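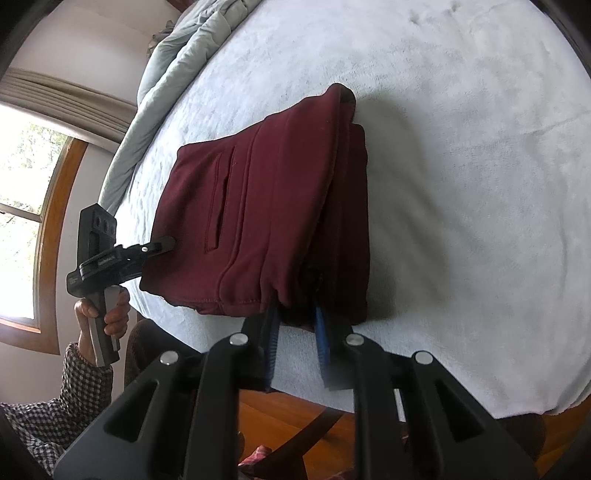
Tikora Folding Notes: Sweatshirts and Other Thick Things

README, last revised 2010-08-29
Kept by Hatem Morsy, Sasville

Welcome, and thank you for downloading this. If you came from the Yap list you already know most of the story, but for everyone else: Tikora is a collection of short written records about folding clothes at home, on ordinary beds, by ordinary people who have a basket to get through before supper. It started as a page of notes I kept for my sister when she moved into her first apartment (one closet, one drawer, and a great many sweatshirts), and it has been growing ever since.

What is in the folder

There are 2,386 records in this release. Each one covers one garment folded one time, and each is a plain text file you can open in anything. The files are sorted into 12 folders by kind of clothing, so if all you care about is pillowcases you can go straight there and leave the rest of us to our hoodies. The folder called "thick" is the one this README mostly talks about, and it holds 500 records.

A record has 4 fields:

garment: what it is, in everyday words (sweatshirt, bath towel, kid's pajama top)
surface: where it was folded (bed, table, sofa arm, lap)
steps: what the folder did, in order, in their own words
remarks: anything else, and please do read these, they are the best part

Why thick clothes get their own folder

A T-shirt will forgive you nearly anything. A heavy sweatshirt won't, and the trouble is all in the layers. By the time the sleeves are in and the body has been turned over on itself, you have a bundle that wants to spring open at one end and slump at the other. The bottom edge bunches up the moment you take hold of it. Corners curl. If there is a hood, you have my sympathy, and you will find a long file of other people's opinions under "hood" that I have left just as they came in, arguments included.

The bed matters too, more than I expected when I began. A soft cover grabs at the cloth, so when you pull one edge toward you the whole bundle may come along for the ride. Most of the people who write in push the comforter to the far side first and work on whatever is underneath.
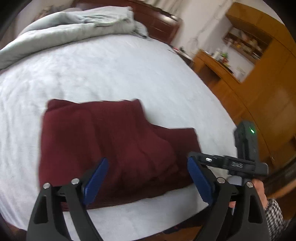
What I look for in a finished fold is fairly modest. I like one side to run straight, because that is the side that goes against the drawer wall, and I don't mind much if the top edge is a bit wavy. A piece of cloth left sticking out past the main bundle is marked "tail" in the remarks. Plenty of contributors tuck the tail under at the end, and a few leave it alone and put the next sweatshirt on top, and both sorts of record are kept.

Things to watch out for

Wording is uneven. One person's "thirds" is another person's "sort of in thirds," and I haven't tidied it up. Dark colors are described every which way, so searching for "maroon" will miss the ones filed as wine, burgundy and, in one case, "beet." Records from before July use "bundle" and "stack" as if they meant the same thing. Later ones try to save "stack" for several garments in a pile.

The Watel subfolder is in the old layout, with no surface field. I'd love to fix it one of these evenings.

Sending in your own

Please do! Write it the way you would tell a neighbor over the fence, one garment to a file, and put your initials at the bottom if you want credit. Failed folds are very welcome. Wool sweaters are thin on the ground at the moment, and so are bathrobes.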